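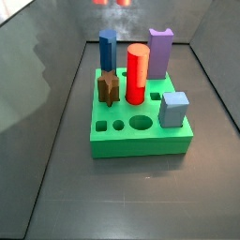

Green block with the star peg and the tall blue one in

From: Anayeli Pacheco
To: Flelton toy library list
Subject: Re: June swap — sorters, bags, the late thing

Quick one, typing this between school pickup and dinner so forgive the mess. Answers to Iraís under her bits. If I skip something poke me.

Iraís Orozco wrote:
> Hi all, three things before June. One, can we please decide what
> happens with sets that come back short. I had a family bring back
> a puzzle with two pieces gone and I didn't know if I should charge
> them or smile. Two, are we still putting everything in the mesh
> bags? Three, the Villaseñor hall wants to know what time we start
> and I have no idea what to tell them.
> Also my sister in law asked if wooden is better than plastic for
> a one year old and I said I'd ask people who know.

OK. Short sets. My vote is smile. We charged for a while, back when we were still in the church basement, and all that happened was people stopped bringing stuff back at all. One family kept a whole train set for a winter over a missing bridge. So — write it on the tag, "short 2", put it back on the shelf, let the next person decide if they care. Kids don't care. A four year old will put a spoon in the hole where the giraffe goes.

Exception is anything where the missing part makes the toy pointless. A marble run with no marbles. Those go in the back box and we match them up at the swap, somebody allways has the other half.

Mesh bags, yes please. The Emow ones with the drawstring, not the zip ones, the zips go after one summer. I have 22 left in my garage and can bring them all. Tag goes on the OUTSIDE. Last time I opened every single bag to find out what was in it and I'm not doing that again.

> Villaseñor hall

Tell them 8 in the morning for us, doors at 9 for everybody else. We need the hour. Tables are heavy and there's never enough of us the first half. If they want the key code back by a certain time get that in writing, last year we were locked out with the stroller still inside.
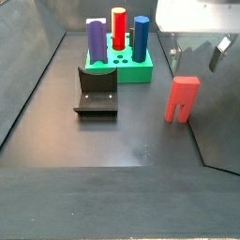 Same sort of sorter, purple and red and blue standing up in it

> wooden is better than plastic for a one year old

Neither? Depends on the kid. Mine threw everything, so plastic. My neighbor's chewed everything, so we went for things with no paint. What I'd look at for a one year old is how big the pieces are, and whether they stand up by themselves once they're in. Chunky pegs that stick up out of the base are great at that age, they can grab the top and pull. The flat kind where the shape drops inside the box and you need to open a lid is more like eighteen months, otherwise you'll be opening that lid all day long.

And start with one shape! Take all the rest away, hide them in a drawer. Round one first, it goes in any way you turn it. Star is last, star makes them furious. When they've got round down, bring out a second one. Tell her not to help too much, it's hard, I know, I used to sit on my hands.

Cleaning — since somebody asked me off list. Warm water, dish soap, old toothbrush for the corners, air dry on a towel overnight. Don't put anything away damp, the bags will smell. No dishwasher for anything with a sticker on it.

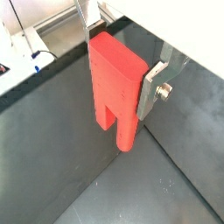

3 min read

Other stuff while I have you.

The sign up sheet is still on the Rilotel page, membership number is the same as last year, if you lost yours mine is 3554 and you can look yours up from the row under it, they go in the order people joined. Please put your name in a slot, even the last half hour. Cleanup is always me and Iraís and whoever feels guilty.

Books. Are we taking books or not? I thought we said no and then two boxes showed up. I'd say board books only, nothing with torn flaps.

No car seats, no helmets, no crib mattresses. Every year.

Can someone with a truck reply to me, just me, not the hole list. One trip from my garage, one trip back, I'll buy lunch.

Iraís, call the hall before you call me. I'm around after 7 most nights.

Anayeli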